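Nirkodon Robotics Club
Minutes of the September meeting, written by Ecaterina Văduva

Present: Aurelia Rusu (chair), Ovidiu Coman, Despina Barbu, Ecaterina Văduva
Excused: Roman Makowska
Start: 17:30

1. Minutes of the last meeting
Accepted with one correction. The spare cables were ordered by Despina, not by Ovidiu.

2. Gear assembly task
Ovidiu reported on the training of the arm. The team has now recorded 178 attempts with the three gears and the round base plate. He went through the failed ones and in 34 of them the gear touched the peg but did not go down on it. He thinks the starting height of the wrist is too low. Aurelia thinks the problem is more in the grip, because the fingers hold the gear by the teeth and it can turn a little. They did not agree, and it was decided to try both changes separately, first the height.

Despina asked that everybody writes the result in the log directly after the attempt. Last week 11 lines had no name and no result, and these attempts can not be used.

3. Rules of the Pollov competition
Aurelia read the new rules aloud. Each team gets 30 minutes on the table, and this includes the setting up. The gears may be laid down by hand before the start, but after the signal no person may touch the mat. It is not clear if a gear which is partly on the plate counts as "placed before start". Aurelia will write to the organisers and ask.

4. Money
The Jandel workshop will print two more base plates for us and we pay only the material. Agreed by all. Despina would like also a second mat - this was moved to the next meeting, when we know the travel costs.

5. New members
Two pupils from the lower year want to join. They can come and watch first. Ecaterina will show them the log and the emergency stop before they work with the arm.

6. Tasks until next meeting
Ovidiu: change the wrist height, repeat the attempts
Aurelia: letter to Pollov, then the test of the grip
Despina: travel costs, missing lines in the log
Roman: labels for the gear boxes (Ecaterina will tell him)

End: 18:45. The key of the room stays with Ovidiu until the next meeting. 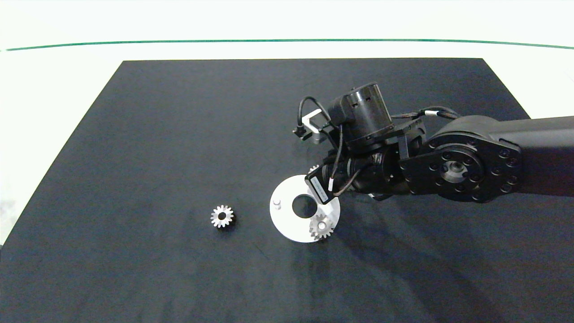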